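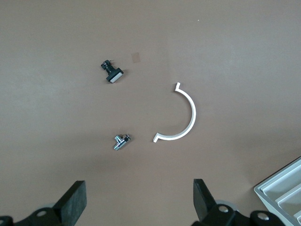
Plimari bench set: README

Last changed in March. Covers the demonstrations collected at the Drulholm assembly shop for the small parts bench.

What is in it

2,377 episodes of a two-armed station handling small parts: push-button switches, white C-shaped brackets, metal fittings and the odd connector. Each episode has wrist and fixed camera video, joint positions for both arms, gripper opening and a one-line task label. Episodes run up to 15 seconds. Longer jobs are split at the point where a gripper lets go of a part.

Folders

bench_pick: single parts picked off the tabletop
bench_slot: work at the slots of the white enclosure
bench_mixed: everything else, including aborted runs
notes: shift notes typed up by the operators, spelling left as is

Labels use the names people on the floor use. "Half ring" and "C" are the same bracket. We meant to merge them and haven't.

Why the shop wanted it

Sorting and presenting parts used to be shared across the day shift, usually an hour at a time. It was hard on wrists and the colour-coded pieces were easy to mix up late in the day. Under the Amrani plan the arms take over presentation, and people stay on wiring, testing and rework.

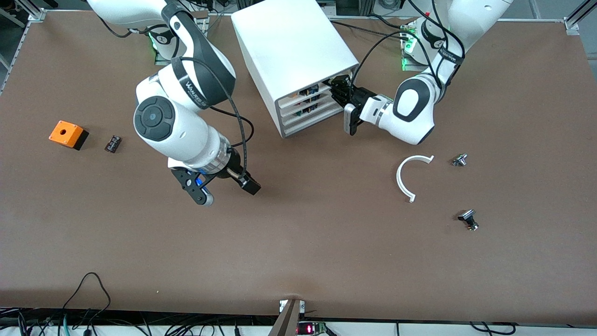

What changed for staff

No positions were cut in the trial period. Four assemblers were trained to run the station and are paid the operator rate while they are on it. They can stop the arms at any time without asking a lead hand. Two things came up often in the notes. Operators missed the chat at the old sorting bench, and they disliked being called over to clear a dropped part in the middle of a wiring job. The second is partly fixed: calls are now held until the end of a unit, except for a full stop.

Known problems

Shiny fittings are under-represented in bench_pick.
The first 1,000 episodes have no gripper force values.
Friday runs were shorter because of the weekly clean-up.
Some labels say "left" for the operator's left, not the robot's left arm. Check the video.

Use

Internal research and training at Drulholm and Tratutura. The set must not be used to time or rate individual workers. Operator initials have been taken out of the notes.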